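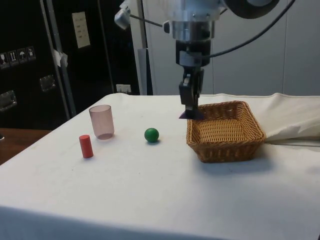 The arm with a purple piece at the basket. Ball, cup and red cylinder still on the table.

Home | About | Meetings | Projects | Contact
Filed under: Club Minutes, Robotics

Plornenville Robotics Club
Minutes of the January meeting

Meeting opened at 6:05 p.m. Eugeniusz Głowacki in the chair. Minutes of the previous meeting were read and approved with one correction: the gripper firmware was updated by the Lostska group, not the Piątek group.

1. Basket task
The Lostska group reported on the sorting exercise. The arm is to pick up each item on the cloth and place it in the wicker basket. The group has run 20 trials with the current item set. The ball gave the most trouble — it rolls when the fingers close off center. Closing speed will be lowered before the next round. The group asked whether a miss on the rim counts as a drop. Agreed that it does, if the item ends up outside the basket.

2. Item order
Piątek group wants a fixed order so the two groups can compare results. Lostska group prefers random order, as in the Trultetti rules. After discussion it was agreed to run five trials fixed and five random and report both. Carried, one against.

3. Tablecloth
It was asked if the white cloth should be replaced, as there are marks on it. The vision code was tuned on this one and retuning would cost a session. Left as is until after Trultetti. Items to be set down at least 4 inches from the front edge.

4. Trultetti entry
Entry form is due at the end of the month. Each team may list up to six members. Lostska has five names and Piątek has four. Anyone not yet on a list should speak to Eugeniusz. The rules now ask for one unedited video of a full run. Lostska will record theirs first and pass on the settings.

5. Cable
The cable to the wrist caught once during a wide turn. Piątek group will try a longer loop and limit the turn in software. Emergency stop to be tested at the start of every session — this was skipped twice last month.

6. Other business
Spare finger pads are on order. The key to the parts cabinet is still missing.

Meeting closed at 7:20 p.m. Next meeting in February, same room.

This site uses cookies. By continuing to browse you accept our cookie policy. OK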